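CONSERVATION AND FINISHES
Unit 4 handout: Clear coatings on interior timber
Issued Monday, September 9, 2019

4.1 Scope

This unit covers transparent film-forming finishes on interior joinery and furniture: shellac, nitrocellulose lacquer, oil varnish and two-part polyurethane. Penetrating oils and waxes are in Unit 5. Exterior work is not examinable. Students who missed the April practical should read the Cullham notes before attempting the worksheet.

4.2 Film formation

Shellac and nitrocellulose form a film by solvent evaporation alone. The dried film remains soluble in its original solvent, so a fresh coat partly dissolves the one beneath and the two merge. Oil varnish loses solvent first and then crosslinks by taking up oxygen from the air. Two-part polyurethane crosslinks by reaction between the components and does not depend on oxygen.

The distinction decides how a later coat will adhere. Over an evaporative finish of the same type, adhesion is chemical as well as mechanical. Over a fully cured reactive finish it is mechanical only, and the surface must be abraded.

4.3 Gloss and colour

Specular gloss is read at 60° for general work. Change to 20° geometry where the 60° reading is above 70 gloss units, and to 85° where it is below 10. The Heltley door panel used in class read 83 at 60° and should therefore be reported at 20°. State the geometry every time; a gloss value without an angle is not a result.

Gloss meters do not record colour. A film on dark timber can look pale where it reflects a light source toward the viewer and brown elsewhere, with no change in the coating. For colour comparison, fix the light and the viewing position before writing anything down. Inspect for witness lines, dust nibs and sanding scratches under raking light as a separate step. 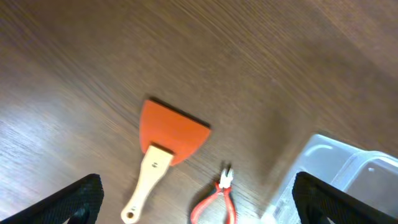
Aniela Piątek objects that the order is wrong: raking light should come before the meter, since a scratched area will drag the reading down and the student will put it down to the product. The objection is fair for flat panels. On turned or moulded work the meter cannot be seated properly in any case, and visual inspection is all there is.

4.4 Identifying an existing finish

Work from the weakest solvent to the strongest, on an area that will not show. Use a cotton swab, one drop, and allow the time stated on the worksheet before wiping.

Denatured alcohol: softens shellac. Little effect on cured varnish.
Lacquer thinner: dissolves nitrocellulose and will also attack shellac, hence the order.
Neither: suspect oil varnish or polyurethane. The swab test will not separate these two.

Wax and polish residues give false negatives. Clean with white spirit first and let it flash off. Record the batch of each solvent. The Hosoda samples, accession 1,723 to 3,350, were tested without cleaning, and the results for that run should not be cited.

4.5 Removal

Chemical stripper is preferred on veneer. Softened coating is lifted along the grain with a blunt-edged tool held low; corners of the blade are rounded beforehand. Dry scraping of a cured film is quicker but takes timber with it – acceptable on solid stock, rarely on anything thinner. Sanding through an old finish heats it and clogs the paper.

Test for lead before disturbing any paint layer over or under a clear coat. Older joinery has often been painted and then stripped, and residue stays in the pores.
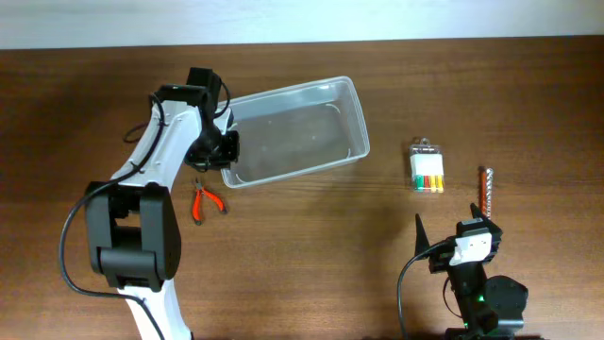 Figure 2. Brown wooden tabletop with fine grain, faint sheen.

4.6 Worksheet

a) Explain why a new coat of shellac bonds to old shellac without sanding.
b) A panel reads 6 at 60°. Give the geometry to be used for the reported value.
c) Draft a swab test record for the Zorkimbridge stair rail, including cleaning.

Reading: course notes, Units 2 and 3. Bring nitrile gloves to the next practical.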